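Regras de casa pra gravar com garra na mão

Novembro já vai no fim e eu ainda não tinha passado isto a limpo, então vai assim mesmo, meio às pressas. São as regras que uso nas sessões de dobra de roupa do projeto Standis. Metade copiei do guia da Haven, metade aprendi estragando gravação.

Primeiro: roupa de verdade, cama de verdade. Nada de esticar o lençol feito hotel. Se a colcha tem estampa, fica a estampa. O modelo vai ter que lidar com isso mais tarde, melhor que veja desde já.

Segundo - e aqui eu insisto - malha se pega pela dobra, com as duas pontas, e só depois se puxa. Pegar fio solto de tricô não conta como pega. Se pegou só o fio, abre, volta e repete, sem cortar a gravação.

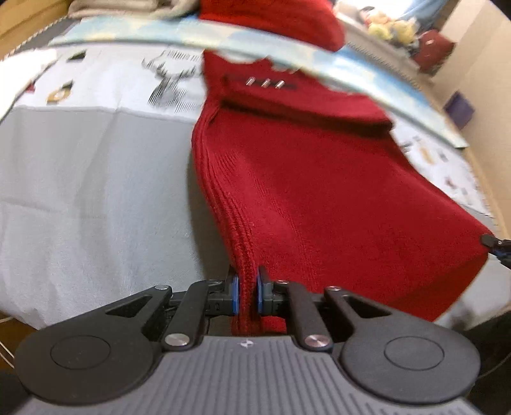
Tricô vermelho preso por uma dobra, entre as pontas azuis.

Terceiro: botão, fecho, qualquer coisa dura na peça, anota antes na ficha. A Hodar pede isso num campo separado e eu vivia esquecendo. Voltaram 33 episódios meus por causa desse campo em branco. 33! Preenchi tudo de novo numa noite, nunca mais.

Quarto, velocidade. Braço calmo. Quando a gente corre, o fundo vira borrão e quem revisa depois não sabe se a peça escorregou ou se foi a mão que tremeu. Minha regra é parar um instante antes de fechar os dedos e outro depois de abrir. Parece bobagem, mas a revisão anda bem mais rapido.
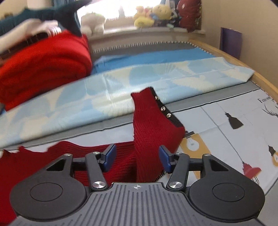
Quinto, o resto da roupa pode ficar na cama. Pilha, cobertor, o que tiver. Só não pode mudar de lugar no meio do episódio. Mudou, encerra e começa outro. Mesma coisa com a cortina e a luz: decide antes e deixa quieto.

Sobre quantidade: o combinado com a Ogola são 800 episódios, em blocos de 24, com pausa entre um bloco e outro. Pausa de verdade, pulso agradece. Já tentei emendar 4 blocos seguidos e o último foi quase todo pro lixo.

Nome de arquivo: minúscula, sem acento, sem espaço. Sem "final_2_agora_vai". Quem fez isso fui eu, tá.

Falta escrever a parte de privacidade (retrato na parede, correspondência, tela de celular, essas coisas). Por enquanto: passa o olho no quarto e tira antes de ligar. Quem tiver uma lista melhor deixa nos comentarios que eu junto aqui.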